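Nives Donati has spent most of her working life on tolerances, the permitted gap between the size on a drawing and the size that leaves the factory. She now reviews fit specifications for Trodimo, a maker of flat-pack shelving.

"People think a tight fit is a good fit," she says. "A dowel that needs a mallet will split the panel in a dry winter."

Her first audit at Trodimo covered 1457 drilled panels. Of those, 154 fell outside the drawing, nearly all on the same side of nominal. She traced the bias to a worn bushing on one drill head.

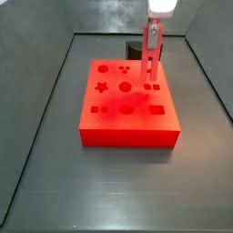

The older drawings gave a single figure for hole diameter and left the operator to judge the rest. Donati had them redrawn with upper and lower limits, and the programme was finished in November.

Clearance, she says, should be set by whoever has to put the parts together. A machinist will centre a part by feel. A customer on a living room floor will push it in at an angle, and the part will jam well before it reaches full depth. Her usual remedy is a chamfer at the mouth of the hole.
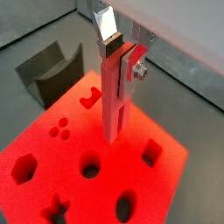
She is less patient with gauges. The Flivden plug set used on the line was checked every 3 months, which she regards as too long an interval for a tool handled on every shift. "A gauge wears like anything else. If it's undersized, it will pass holes it should reject."

The supplier, Vaněk, has since agreed to shorter intervals. Colour coding of the go and no-go ends is still under discussion.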